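ok thread bc people keep asking why the mug arm was down half of September. short version: our fault. long version, sorry in advance

Task is mug on mug tree. Arm picks up the mug, hangs it by the handle on a peg. Simple for a person, miserable for a gripper. We'd logged 3587 runs at the Carkville lab and gotten kinda smug about it

Then we started getting force spikes. Gripper goes in, wrist reads way more load than any mug should give, arm keeps pushing anyway. No stop. It's supposed to stop!!
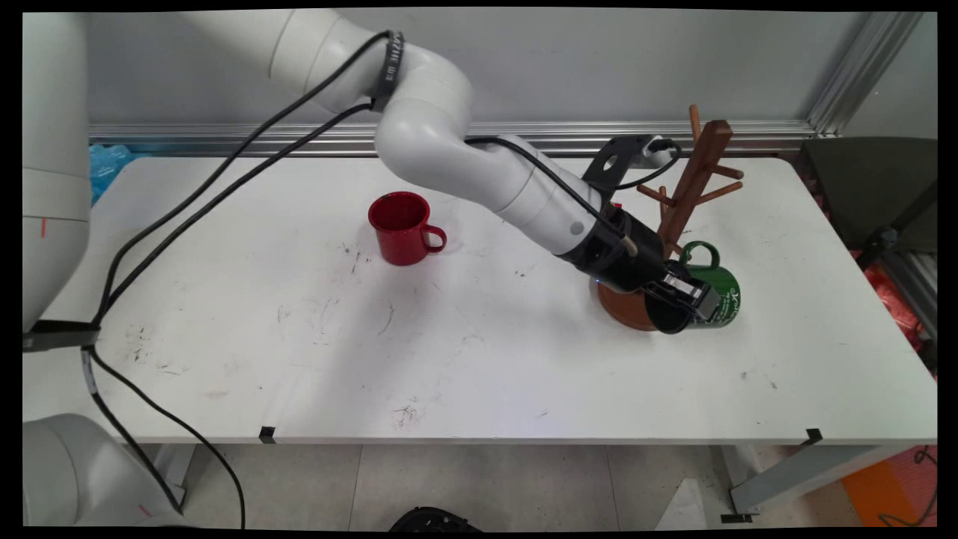
Nana Antwi caught it first, around 4 in the afternoon, hand on the e-stop before I even looked up. I was eating a granola bar. Thank you Nana

So. Protective stop threshold. Agbeko (our control stack) had it set at 500 for normal runs. Somebody bumped it to 1000 to get thru a calibration and it never got put back. Somebody = me. Found my own note in the log lol

But that's only half. Even at 1000 it should of tripped on the worst one. Ayuba Acheampong pulled the traces and the force signal was arriving late, like the arm was reacting to old news

Late by 298 ms. At approach speed that's plenty of time to shove a mug, or a tree, or a finger. No one was hurt. One of us could have been, we were reaching over that table all day to reset stuff

Cause of the lag: Jisaver, the logging tool, was writing on the same thread as the force reader. Disk gets busy, safety check waits its turn. Terrible design, worked fine for months

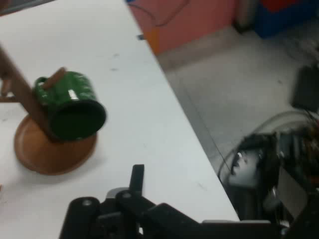
Fixes so far: force check has its own process now, logging can choke all it wants. Threshold is locked in a file you need a second person to change. Hands stay off the table til the arm is powered down, not paused. POWERED DOWN

Also asked Bonov (they sold us the force sensor) if we can wire the limit straight to the stop circuit and skip software completely. They say yes w/ a firmware update, waiting on it

Until then half speed only. It's painful to watch

If you run anything like this go check your timestamps, sensor side vs controller side. Took Ayuba 20 minutes to plot. Will post the traces once I clean up the axis lables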